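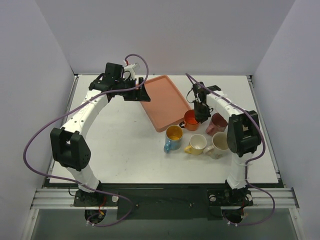 A rule that takes longer to read than the task takes to carry out will be left in the drawer, Dristent told the Benance Institute in its written reply to the draft code of practice for bench-mounted robot arms. The remark is repeated in the foreword to the final text, which the Institute published on Monday, July 11, 2022.

The code applies to small robot arms fixed to a table and used for handling everyday goods in laboratories, training rooms and light workshops. It does not cover arms on moving bases, or any machine already subject to the Institute's rules for factory cells. Adoption is voluntary, but the Institute will expect its own member sites to follow it from the start of the coming training year.

The final text is a good deal shorter than the draft. The Institute received 1612 separate comments during the consultation, many of them on the length of the document and the number of forms it asked for. The daily log has been cut to a single page, and the section on staff training has been moved to a separate leaflet. Two of the draft's annexes have been withdrawn altogether.

Part 1 deals with the single arm and is largely unchanged from earlier advice. Part 2 is new. It sets out what is expected where two arms share one table and can reach the same objects, as on a bench with both arms mounted at the front edge and walls on the other three sides. Sorting mugs beside a tray is the kind of work the authors had in mind, and Part 2 draws its worked cases from household goods throughout.

Under Part 2, a site must mark out on a plan of the table the area that both arms can reach. Within that area only one arm may close on an object at any time, unless the task has been written as a joint lift and checked as such. Where both arms are moving above the table, the control software must keep a gap of at least 100 millimetres between the two grippers. The draft had left this distance to the site. Several respondents asked for a fixed figure, and the Institute has agreed.

The code also asks that loose objects be set out before power is applied to the arms, and that any object which falls or tips over be left where it is until the arms have been stopped. An operator may not reach into the enclosure to put a cup upright, however slow the movement. The Institute describes this as the rule most often broken in its own visits to sites, and it appears in bold type on the wall card issued with the code.

Cables receive a section of their own. Those that run along the outside of an arm must have enough slack for the full range of movement and must be inspected at the start of each day. The inspection is to be made with the arms at rest and again with each arm taken slowly to its furthest position. Where a cable passes over the side of the table, the plan should show its route and the place where people are likely to stand. The Institute considered a ban on external cables and decided against it, on the grounds that many older arms could not meet such a rule without being rebuilt.

On enclosures, the code stops short of requiring a closed front. A bench open to the operator is allowed if the arms are limited in force and speed and a stop button is within reach of every working position. Sites choosing an open front must record that choice and review it once a year. A closed front remains the preferred arrangement for public demonstrations and for any room used by school groups.

Records are the other main change. Sites that store movement data or pictures from the bench must state in writing what is kept and for how long. Staff and visitors whose hands or faces might be recorded must be told beforehand. A notice on the door will be enough for visitors, but staff must be given the information individually and be able to ask for it again at any time.

The new text was tried out under the Ki project, a joint programme between the Institute and its members at Cosbridge. Teams there worked to the draft code over the spring and reported back on each clause. Their report was broadly favourable, although it found the wording on joint lifts hard to apply to objects with handles, where one gripper may hold the body of a mug and the other its handle for only a moment during a turn. The final text now treats any such moment as a joint lift — a stricter reading than Cosbridge had proposed.

The Cosbridge report also asked for clearer advice on worn or damaged goods. The code now says that chipped or cracked crockery must not be used for testing, and that broken pieces are to be removed by hand with the power off and the arms locked. Glass may be handled only in a closed enclosure.

Some points remain open. Dristent and a number of smaller suppliers had asked that arms already in service be exempt from the software gap. The Institute has not granted this, but will allow such arms to run one at a time in the shared area until they can be updated. It has also promised further advice on grippers with fingers of unequal length, for which the present method of measuring the gap gives different answers depending on how the wrist is turned. Until that advice appears, sites are to measure from the longer finger.

Responsibility for keeping the code up to date passes to the Institute's technical standards office. Benance, founded in 1853 as a school for instrument makers, has issued guidance on workshop practice for much of its history, and the code will be kept in the same series. Changes will be published as dated amendments, and full reissues will be made only where a clause has been replaced.

Sites wishing to be listed as following the code should send the plan of each table, the completed checklist and the name of a responsible manager to the Institute's office. Listing is free for members. Sites with more than one bench of the same pattern may send a single plan, provided that the arms and their mounting positions are identical.

Printed copies of the code, the training leaflet and the wall card are available from the publications desk during office hours. Comments on the wording of Part 2 may be sent in writing until the end of July and will be considered for the first amendment.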